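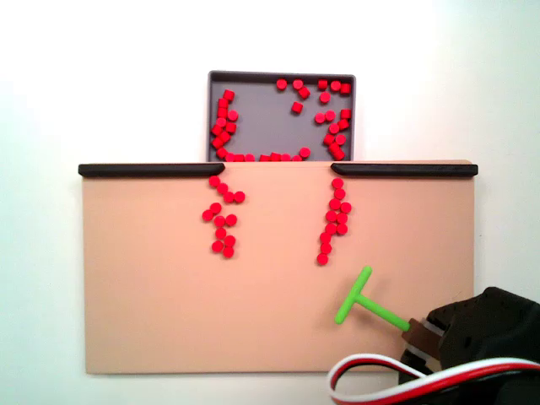

gray tray, red pieces

davia_lane
Anybody else catch Malou Brynjólfsdóttir at the Iltcombe coffeehouse night? I went in knowing one song and came home with the CD, "Drukura," and I've played it in the car all week. Just her and a guitar, plus a guy on upright bass for the last 4 numbers. So good!!

pickslide867
I was there, back by the coat rack. Lovely voice, but I thought the bass muddied things up. The solo half was way stronger.

davia_lane
Oh no, I'm the opposite! The bass is what got me on "Cruickshank." I teared up a little (okay, a lot).

hollis_b
With pickslide on this one. Also the record has too much reverb on it. She doesn't need it. Her first EP was recorded in a kitchen and it still sounds better to me.

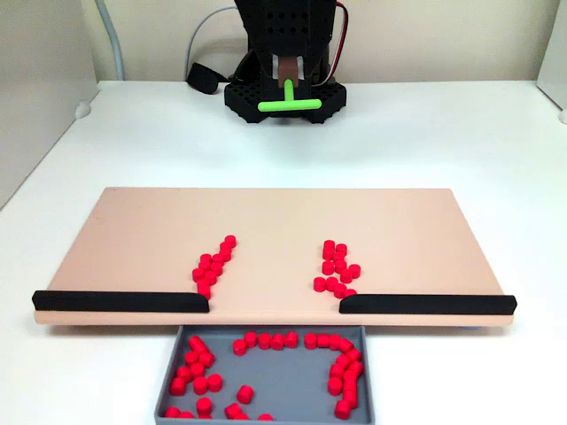
red pieces on the board, green pusher behind

pickslide867
Is that EP still around anywhere? I looked at the merch table and only saw the new one and some shirts.

hollis_b
She only pressed 192 of them. I have two and no, I'm not selling. Might lend you one if you come to the song circle.

davia_lane
Reverb is fine, you grumps. It's a folk record, not a court transcript. Is she coming back through or was that it?

hollis_b
Her list has her opening at the church hall on 1st May, then nothing near us until October. Doors at seven, and bring cash.

pickslide867
I'll go. Still hoping she leaves the bass player home.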